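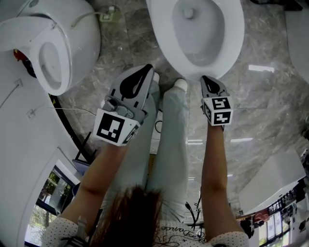

Slide 1: two hand-held grippers, two toilets, marble floor

Talks > Home Robots > Can it do the chores yet?

Speaker notes, Divya Salian
14 comments

Okay, start with the toilet. Leave it up while people find seats, don't say a word, let them look at it for a bit.

Then ask: who here would pay for a robot that folds towels? Okay, and who'd pay for one that cleans the bathroom? (I'm betting way more hands on the second one — if not, skip ahead to the Nindik story.)

Point at the black pads on the gripper tips. Two fingers' worth of contact, more or less, and now think about what you do with a brush in there. You push, you twist, you go up under the rim where you can't see a thing, and you feel your way along! That's the part I keep getting stuck on. Picking up a cup is one grab. Scrubbing is pressure the whole time, on a curved slippery surface.

My honest score, out of 100: wiping a flat counter, pretty good. Toilet, I'd say 5. Idris will yell 50 from the back, let him, he's been at Cerkum too long.

Mention the marble. Shiny floors throw the ceiling lights right back at you, see the bright patches by the bowl, and cameras hate that. Tanner wants me to say it's a solved problem. I'm not saying that.

Then the shop floor bit — Ghislain's parts bins at Nondmont, same question, much easier answer, same bin in the same spot every shift. Nobody's bathroom is like that.

If we're short on time drop the February numbers and go straight to questions.

50 shares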